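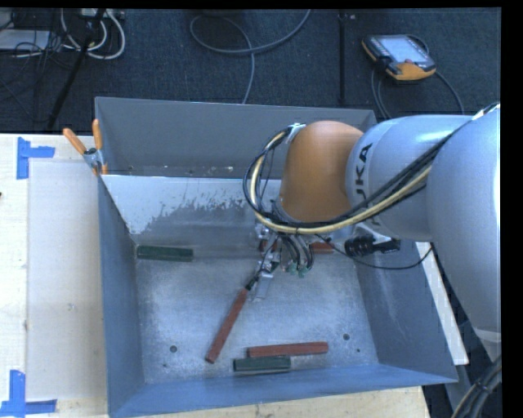 Home Talks Notes Downloads Contact

Filed under: Bin Picking / Product Reviews / Talk Notes

Last updated 11/16/25

Ridetti bin-picking kit: review notes for the Skurkau integrators' session

Speaker notes. Slides are numbered on the handout. Read the bold numbers on the slides, skip the rest.

Slide 1. Scope

The talk covers one product, the Ridetti picking kit, sold by Nandasent as software plus a calibration package. The arm, the gripper and the bin are the customer's. Our review used a KUKA arm over a grey metal bin with sloping sides. Parts are plain rectangular bars in red and green. Say early that this is a review of the kit and that arm brand is not a variable.

Slide 2. What is in the box

License key, calibration target, mounting hardware for the camera, and a printed setup guide. The guide is short and mostly correct. The section on payload settings refers to a menu that was renamed in the May release. Anyone following it word for word will stop there. The Ochoa add-on, which handles order sequencing, is a separate purchase and was not tested.

Slide 3. Why bars

Pause here. People in the back will say bars are easy. A bar has flat faces and straight edges, and that helps the pose estimate. It also has symmetry, and that hurts it. The kit returns a pose that may be flipped end for end. For a plain bar this does not matter. For a bar with a hole at one end it does, and the symmetry option has to be turned off in the part file. It is on by default.

The second issue is two bars lying parallel and close together. The finger needs a gap. The planner checks the finger model against neighboring parts before it accepts a grasp, and the clearance value is set at 4 mm as shipped. We left it there. Lowering it gives more candidate grasps and more contact with the neighbor.

Slide 4. The bin

Bare metal floors are hard on depth cameras. Brushed and scratched areas return patchy data, and a worn coating on a wall changes the return partway down the panel. The kit deals with this by masking everything that matches the bin model. The mask depends on the bin staying where it was when the model was taken. Clamp it. If the bin shifts, rerun the bin registration before anything else.

Holes in the floor should be in the bin model too. Left out, they can show up as false edges near the base of a part.

Slide 5. Cables

The kit does not model the hose bundle on the arm unless you draw it in. Use a capsule shape, and make it larger than looks necessary. A bundle that loops out to one side of the wrist takes up space that the planner otherwise treats as free, and near a bin wall that space runs out quickly. Go slowly on this slide - it is the most common support question.

Slide 6. Test plan

1000 pick attempts per part type, 3000 in total with the mixed set. Bars were dropped back in by hand after each cycle. Speed was held at one setting for the whole run. An attempt counts as failed if the part is not held at the release position, whatever the cause. The results table is in the handout. Do not read it aloud.

Slide 7. Findings

Setup was easier than with the previous version. Calibration took one pass with the supplied target. Grasp planning on open, well separated bars needed no tuning. Parts resting against a sloping wall needed an extra approach angle, added by hand in the part file. The log files are plain text and complete, but they rotate after 100 entries, so raise that limit before a long run.

Two complaints. Error messages give a code with no text. The license check needs a network connection at every startup - a problem on closed plant networks. Nandasent lists an offline license as planned, with no release month given.

Slide 8. Recommendation

Suitable for shops with a fixed bin and simple part shapes. Not recommended yet for sites that change bins during a shift, given the registration step. Ask for the trial license and run it on your own parts first.

Questions. If someone asks about price, refer them to the Nandasent table by the door. If someone asks about suction grippers, the kit supports them and we did not test them.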